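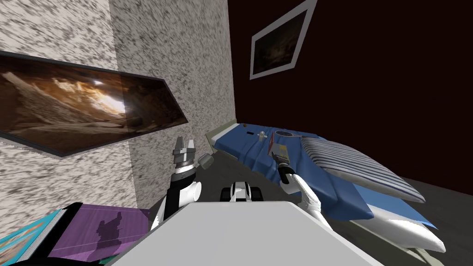

Palis promises a spare-room boom. The numbers don't say so

News > Housing > Short stays

December 16, 2023

The town of Palis wants more residents to rent out their spare bedrooms, and it says a new registration plan will get them to do it. The evidence so far is thin.

Under the plan, which the town council passed on a split vote last week, anyone with a furnished room can sign up for a yearly permit at $39. In return the room goes on a town-run listing page, and the host skips the safety inspection now required of small inns. The council says the change will bring in visitors who currently drive through to Pokar, where the hotels are, and spend their money there.

That may be true. It would be easier to believe if the town had asked any of those visitors. The report handed to the council leans almost entirely on a survey by Dritetti, the consulting firm that also stands to build the listing page. The survey found that 93 percent of people who answered would "consider" staying in a private room. It did not ask what they would pay, how many nights they would stay or whether they had ever planned to visit Palis in the first place.

Plenty of people would consider a lot of things if a form asked them nicely.
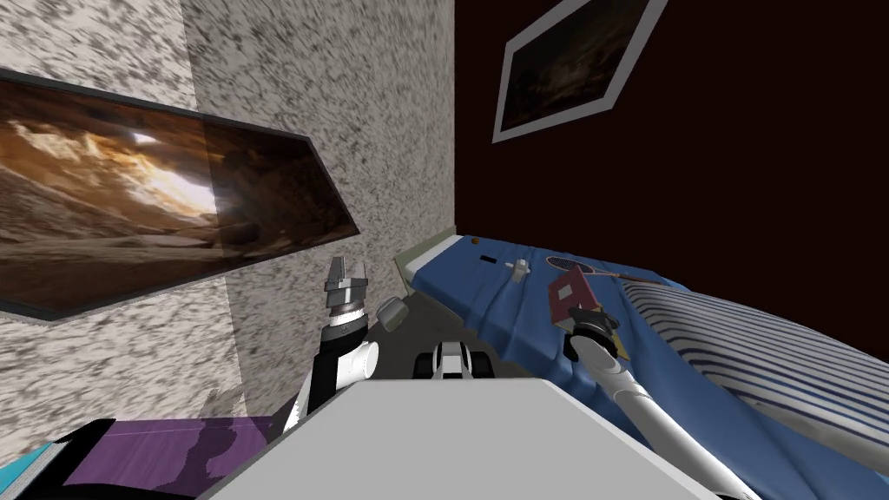
The trial run is harder to argue with. Palis opened permits early, in September, to see how much interest there was. By the end of the month 26 rooms had been registered. The council's own target for the first year is 3,000 booked nights, so each of those rooms would need to be taken for well over a hundred nights. A bedroom near the beach might manage that. Palis is two hours from the beach, and its one big draw, the fall harvest fair, is over in a weekend.

Council staff say more hosts will sign up once the page is live. They could not say when that will be. The first date given was before Thanksgiving, the second was "by the holidays," and the notice now on the town website says only that work is under way. Dritetti did not answer questions about the delay.

Then there is the matter of the inspection. Dropping it saves hosts a fee and a morning off work, and for a tidy room in a sound house it probably makes little difference. But the plan puts nothing in its place. Hosts tick a box to say the room has a working smoke alarm and a window that opens. The town has no plans to check, even at random, and the permit form has no space to say which floor the room is on. The fire department was asked for comments and sent two pages of them. None made it into the final text – the council says they arrived after the cutoff.

Supporters point to the Kim Valley, where a similar plan has been running for several years and bookings are said to be healthy. It is a poor match. The valley has a ski lift and a train station, and it kept its inspections.
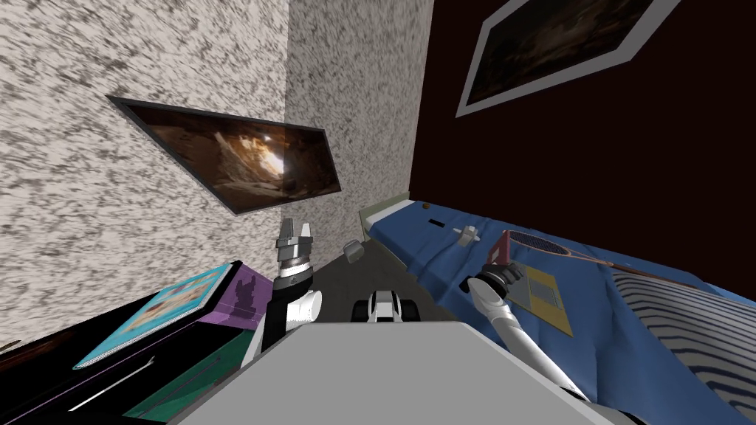 One homeowner on the east side of town told the council in a written comment that the doubts were overblown, and that the money would help with heating bills even if the room was taken only a few nights a month. "We are not trying to run a hotel," the comment said. "We have a bedroom nobody sleeps in and a furnace that eats money."

It's a fair point, and a few hosts may well do fine. What they earn on their own account is a separate question from whether the town should be paying for a website on the strength of one survey. The council has not published the contract price, and a request to see it is still pending.

Permits can be picked up at the town clerk's office. The plan comes up for review next fall, though the text does not say what would count as failure.

Related items
Pokar hotels ask for a freeze on the room tax
Harvest fair parking moves to the school lot again
What the Kim Valley pays its inspectors
Palis town website down for a second weekend

Contact the newsroom | Copyright 2023 | Back to top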